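**Oiling a timber floor before the in-laws arrive - talk me out of it**

**spyros_v**
We've got 3 weeks until my wife's parents come to stay and I've decided, in my wisdom, to re-oil the living room floor. Bloke at the shop sold me a tin of Drevstead hardwax and told me one coat would do. The tin says two. The website says "as required", which is the sort of answer I give my boss.
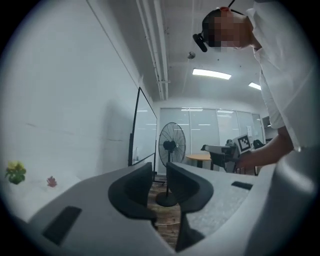 Existing finish is unknown. Previous owners left us a shed full of paint tins and not one of them was for the floor. Do I need to sand right back or can I give it a light buff and hope?

**pacita_n**
Put a few drops of water on it somewhere out of sight. If they bead up after ten minutes you've got poly or a healthy coat of something, and oil over poly will stay tacky until the in-laws have gone home. Ask me about May.

**Cruzado**
Sand it back. 80 grit, then 120, hire the machine, lose a weekend. Everything else is procrastination.

**pacita_n**
> Everything else is procrastination

If it's already oiled he can clean it, buff it and recoat in an afternoon. You tell everyone to sand, mate. You told a woman with cork tiles to sand.

**Cruzado**
The cork tiles came up lovely.

**haziq.r**
Whatever you do, chuck the oily rags in a bucket of water or lay them flat outside. Don't leave them scrunched in a bin. Also move everything out, including the furniture you swear you can work around. I did half a room around a sideboard and the sideboard's outline is now a feature.

**spyros_v**
Water beaded, then sort of gave up near the doorway. So it's poly with a personality. Hire place wants $200 a day for the drum sander, plus paper.

The good table is coming out first. Colour of the tray is what I'm hoping the boards will end up like.

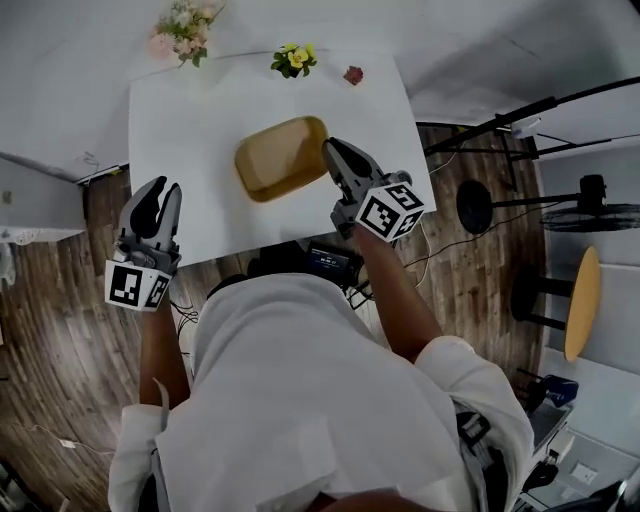

*White table, mustard-tan tray, flowers along the far side*

**Cruzado**
So. Sanding.

**pacita_n**
Fine, sanding. But use an edger near the skirting and test the oil on an offcut, it goes darker than you reckon.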